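Jiltgate Echoes - a small set of room recordings

Hi! I made this because I wanted to know why some lobbies are lovely to talk in and others turn every sentence into soup. It grew a lot from there. What you get is 156 short sound clips of claps, footsteps and spoken words, recorded in the public parts of buildings (lobbies, stairwells, upstairs landings, one very boomy swimming hall).

What's inside

clips/ has the WAV files, all mono
rooms.csv has one line per room, with floor covering, ceiling type and my guess at how busy it was
notes.txt is me rambling, skip it if you like

Every clip name starts with the room code, then the sound, then the take. So eno_clap_03 is the third clap in the Eno building. I renamed everything in June, so if you grabbed the set before then please download it again - the old names won't match the CSV.

Open balconies over a lobby were my favorite places to record, and I kept going back for more. A clap from up there goes out over the rail and comes back from all over the place, and the tail can last up to 11 seconds in the swimming hall (okay, that one isn't a lobby, but it had a gallery).
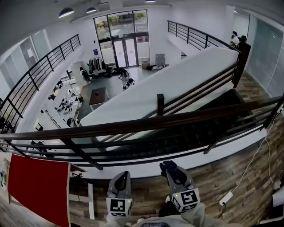

Tanveer Mirani wrote in to say that the balcony clips sound thinner than the ground floor ones, and that they shouldn't be mixed together when you train or test anything. Fair point! I've added a column called level to rooms.csv, so you can split them up.

Things to watch out for

The Katsaros clips have a fan humming under them at 200 Hz. I tried filtering it out and made it worse, so I put the originals back. Footsteps are all mine, in the same pair of shoes, and I walk heavily.

Use it for whatever you want, just mention the name of the set. Fixes are very welcome, especially for the ceiling types - I still mix up plaster and painted concrete.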